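The Blue Bin

Posted in Stories | 14 comments | 31 shares

The club met after the last bell, and by the time I got there the arm was already switched on.

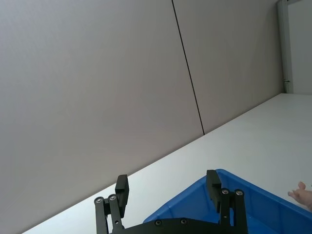 I had missed the first month because of a job bagging groceries, so I was the only one who had never driven it. The rule was that everyone drove before the contest at Winonia. The contest was in November. I had put it off as long as I could.

"Bin's yours," said the senior who kept the log. She slid a laptop over to me and went to find a chair.

The task was simple on paper. A robot had to pick parts out of a bin and put them down on the table, and it had to do it without a person touching anything. We called the arm Penner. That was the name on the box the club had found its motors in, years before any of us. The program that ran it was called Clikari, and it had been written by students who had graduated, one piece at a time, with notes to each other in the code. Some of the notes were arguments. One just said "sorry."

I read the notes more than I should have. I was better at reading than driving.

"You going to move it?" she asked.

I moved it. I pushed the stick forward and Penner went left. I pulled back and it went left some more. She did not laugh. She leaned over and pressed a key, and then forward was forward.

"It thinks from where the wrist is," she said. "You have to think from there too."

I shut the side window on the laptop so all I had was the view from the wrist. The wall leaned. The table ran uphill. After a minute I quit trying to straighten it in my head, and it got easier. I went down into the bin and closed on a plastic gear and came up with nothing. I did it again and came up with nothing again. On the next try I had the gear by one tooth, and it held until I was clear of the rim, and then it dropped and rolled off the table.

"Write it down," she said.

The log was a green notebook. Every try went in it, good or bad, with the initials of whoever was driving. The last contest team had made 600 tries before they left for Winonia. They lost to Korstead in the second round. Korstead had a new arm and two coaches. I knew this because it was in the notebook too, on its own page, in very small handwriting.

I wrote down my misses. Then I went back to the stick.

The room emptied out. Someone's father honked in the lot. The senior did her chemistry with her feet on the rung of my chair, and whenever I dropped something on the floor she reached down and put it back in the bin without looking up from the page. She had a way of doing it so that her hand was gone before I started down again. I never had to wait for her.

At six the custodian knocked on the glass and held up five fingers.

I got the gear out on my last try. I set it on the table, and it stayed there. I opened the fingers and backed the arm away slowly, the way you leave a room where a baby is sleeping.

"What number is that?" she asked.

I looked. "Eighty-eight."

"Put your initials."

I did. She shut down Clikari and pulled the plug, and Penner sank onto its rest with the sound it always made. I carried the bin to the closet. When I came back she had the notebook open to the page about Korstead, and she was reading it with her coat on.

"Can you be here tomorrow?" she said.

I told her I had to work until four.

"Four's fine," she said, and turned off the lights.

14 comments | 31 shares

More in Stories
The Bus to Winonia
Second Shift
What the River Left
A Key for the Music Room
My Brother's Truck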